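4.2 Night-time temperature and what people do about it

The survey covered 374 households in Brastthorpe and the neighbouring district of Stiten. Each household kept a Horico logger in the main bedroom through the summer and filled in a short diary on waking. The logger recorded air temperature and humidity. The diary asked whether windows had been open, whether any fan or cooling unit had been used, and what bedding had been on the bed at the time of going to sleep.

Bedrooms in houses built before 1919 stayed cooler in the early evening than those in newer blocks, but by four in the morning most of the difference had gone. Thick walls take in heat during the day and give it back slowly, and the people living in these houses often described the second half of the night as the worse part. In the newer blocks the pattern ran the other way. Rooms were warmest at bedtime and cooled steadily if a window could be left open.

Where a cooling unit was present, the way it was used depended a good deal on whether it could be changed from the bed. People who kept the remote control within reach tended to run the unit in short spells through the night. People who kept it elsewhere set a temperature at bedtime and left it, and several wrote that they woke cold.

Figure 2. White plastic chair in front of a teal-blue headboard, with an air-conditioner remote control and a second, black remote on the top edge. 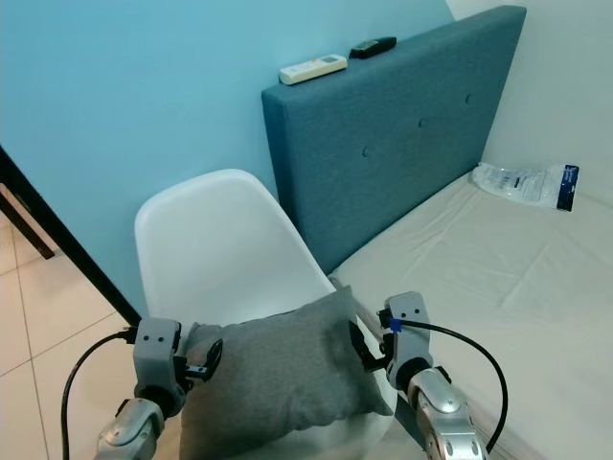 2 min read

Window opening was harder to sort into groups. Street noise was the reason most often given for a closed window in Brastthorpe, while in Stiten it was insects. Ground-floor tenants in both places mentioned security. A number of households opened windows only in the rooms they weren't sleeping in and left the bedroom door ajar, an arrangement the diary form had no box for. These entries were coded by hand from the comments and are treated here as a separate group.

Bedding changed more slowly than the weather did. Most households moved from a winter duvet to a lighter one at some point in May or June, and few moved back during cool spells. In the 23 households that agreed to a follow-up interview, we asked what had prompted the change. The usual answer was habit, or the need to wash the heavier duvet while it could be dried outside. Temperature came up less than we had expected. Cotton sheets were preferred to mixed fibres by nearly everyone who had a view, though many didn't know what their sheets were made of.

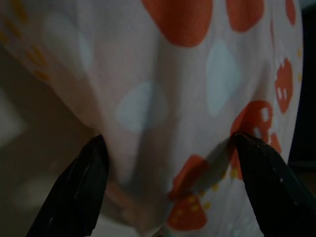 Comfort was scored on the Quiroga scale, which asks for one rating at bedtime and one on waking. The two ratings agreed poorly. A warm room at bedtime did not reliably lead to a poor score in the morning, and the waking score was tied more closely to the lowest temperature of the night than to the highest. Humidity added little once temperature had been allowed for, except in basement rooms — of which the sample has too few to say much.

Two limits should be kept in mind. Logger position was left to the household, and some were placed on window sills, where the readings are likely to be lower than at the bed. The diaries also thin out towards the end of August, mainly in homes with children. Section 4.3 repeats the comparison with the window-sill loggers left out.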